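Progress report to Mastex – Traltdale site, household sorting program
Reporting period: March

1. Status

The program logged 907 completed trials in the period, against a planned 2,106. The shortfall is due to the stoppage described in section 2.

2. Left arm fault

During a drawer-opening trial the left gripper closed on the front of the lowest drawer and did not release when told to. The arm kept pulling for 8 seconds before the operator pressed the emergency stop. No one was hurt. The drawer front was cracked and has been replaced.

The log shows that the release command was sent but never reached the gripper controller. Dremgate, which supplied the controller, found a worn connector at the elbow and replaced the cable. Work on the left side was halted for 12 working days. The right hand is on a separate line and was not affected.

3. Return to work

Trials have resumed at reduced speed, using the drawer organizer and the usual mix of household items.
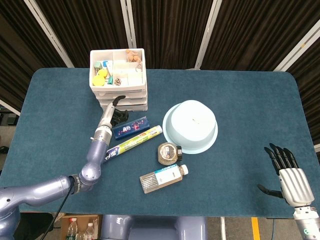
Olivares asked whether a lost command should stop the arm by itself, without waiting for the operator. We agree that it should. A timeout is being written and will be tested in April – until it passes, a second operator will stand at the stop button for all drawer trials.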